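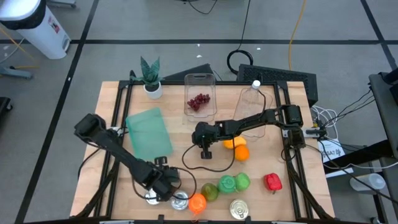
Aled Cadwaladr asked whether a success rate over so few trials means anything, given that the layout changes between them. I can't answer him, so I'm asking here.

We compare two policies, Teron and Wynne, on a two-arm tabletop picking task with mixed produce and clear containers. Each gets 23 trials.

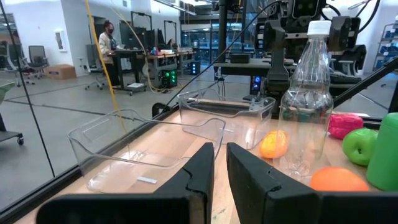 The layout is redrawn before every trial, separately for each policy. Teron comes out ahead, but I don't know how much of that is the draw. Should I run more trials, or change the design?

asked by fliltier_user

2 answers

Kenneth Dunbar
Change the design first. Draw one list of layouts, run both policies on each, and compare the pairs. Interleave the runs as well — a full block of one policy followed by a full block of the other mixes in lighting and calibration drift.

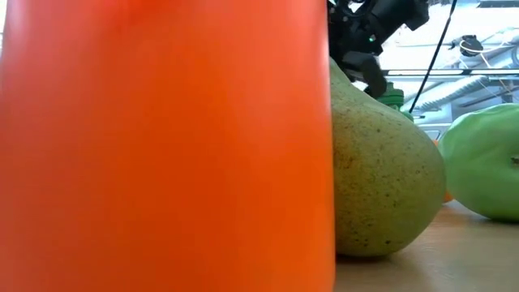 Then report an interval with the rate. A 90 per cent interval at your sample size will be wide, and readers should see that. Score occluded targets separately, and fix the scoring rule before you start. If you have time, repeat the whole list 3 times and treat the layout as the unit, not the single run.
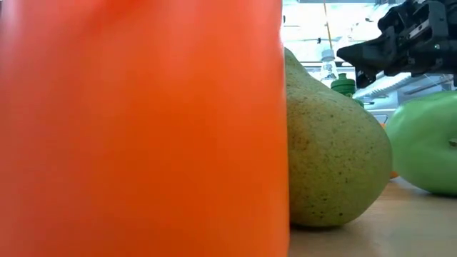

Pear and apple, gripper above the table.

zandasine
Just do more trials. We stopped when the number settled down. Didn't bother with pairs.

Comment from Kenneth Dunbar: stopping when it looks settled biases the result. Set the count beforehand.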